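Furkia开放日去看了，夹爪叠毯子那个项目，说说情况

楼主：北窗旧表

昨天去了Furkia的开放日，在Corkley那栋楼的二层。主要看的是手持夹爪整理床品的演示，人拿着夹爪在床上干活，录下来的数据再拿去训练机械臂。发一张，夹的是一块藏青色的绒布。
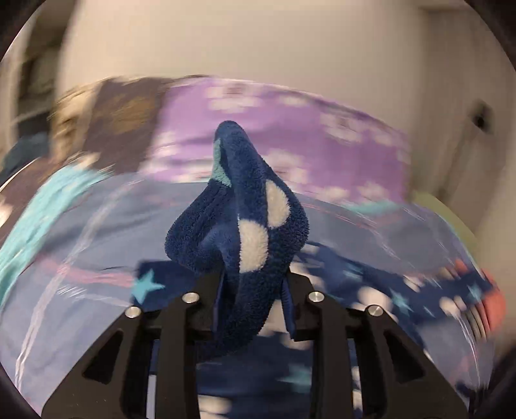
Clotilde Cordier在下面回得很快：绒面的东西我们也试过，比棉布床单难弄得多，夹爪合上之后到底夹住了一层还是两层，光看画面分不出来。想问现场有没有讲这个怎么处理。

楼主：北窗旧表
讲了一点。讲解的人说目前靠操作的人自己判断，夹到两层就松开重来，重来的那段也保留，不剪掉。有人问为什么不剪，他说机械臂以后也会夹错，得让它见过怎么改。

慢车到站
保留失败片段这个做法我赞成。我们之前只留成功的，结果机械臂第一次没夹住就停在那儿，不知道下一步干什么。

三号扳手
有没有真机演示？只看人拿着夹爪叠，我觉得算不上机器人开放日。

楼主：北窗旧表
有，下午场，单臂，叠的是小方巾。我看了6次，成了4次。一次是角没抓起来，一次是抓起来了，放的时候位置偏了，对折以后边对不上。毯子没有上真机，他们说还早。

三号扳手
小方巾六次成四次，那离铺床还远着呢。宣传页上写的是“家庭床品整理”，这个说法不合适。

慢车到站
宣传页我也看了，写的是“面向家庭床品整理的数据采集”，没说已经能做。你少看了半句。

三号扳手
普通人去看开放日，谁会注意后半句。带孩子去的家长回来都说机器人会铺床了。

Dirk Boersma
我上午在场，补充几个数字。墙上贴的进度表写着到目前为止采了2672段，其中床品类812段，其余是厨房和衣物。每段多长没写，我问了，回答是长短不一，短的就是抓一下提起来，长的要把整条毯子叠完。我觉得床品这点量不多，绒的、棉的、带花的混在一起，分到每一种就更少了。

Clotilde Cordier
812段里面有多少张不同的床？这个比段数重要。同一张床拍再多，换个房间照样不行。

Dirk Boersma
这个没问到。当时后面排队的人多，讲解的人被叫去换电池了。

楼主：北窗旧表
我问过类似的。说是到参与者家里采，床上原来是什么样就什么样，不统一换床单。具体多少户他没说，只说6月之前还要再加一批。

旧楼道灯
我关心的是手感。楼主有没有上手试？

楼主：北窗旧表
试了，可以排队体验，每人一小段。夹爪比想的沉，单手举久了手腕酸。难的是没有手指的感觉，布滑了自己不知道，只能盯着看。我提一角提了三次才提起来，旁边一个小姑娘一次就提起来了。

旧楼道灯
重量这个我同意。我用过Skullow的那款，前端偏重，做半小时就得歇。后来把手柄往前挪了一点，好一些。

慢车到站
Skullow那款合爪的行程太长，捏薄布要扣到底，手指也累。Furkia这个是自己做的还是买的？

楼主：北窗旧表
说是自己改的，底子是Rosser的连杆，指垫换过。指垫磨得快，他们桌上放了一盒换下来的旧垫，可以拿起来看，纹路都磨平了。

Clotilde Cordier
指垫磨平之后夹绒布会打滑，这个我遇到过。换垫的间隔他们有没有说？

楼主：北窗旧表
600段换一副，厨房那边换得更勤，因为沾油。

三号扳手
我还是那句话，开放日应该把真机放在上午，人最多的时候。把成功率写在牌子上，写四次成两次失败也行，大家能理解。现在这样看完的人各说各的。

Dirk Boersma
写成功率我同意。真机放上午不一定行，上午楼里在上课，走廊不让站那么多人，这个门口的告示上有。

三号扳手
那就换个地方办。

旧楼道灯
问一下下次什么时候，要不要预约？

楼主：北窗旧表
要预约，在前台登记名字就行，也可以打电话。下次时间还没定。体验夹爪的名额是当天发号，去晚了就没有，我到的时候已经发到后面几个了。停车在楼后面，从侧门进。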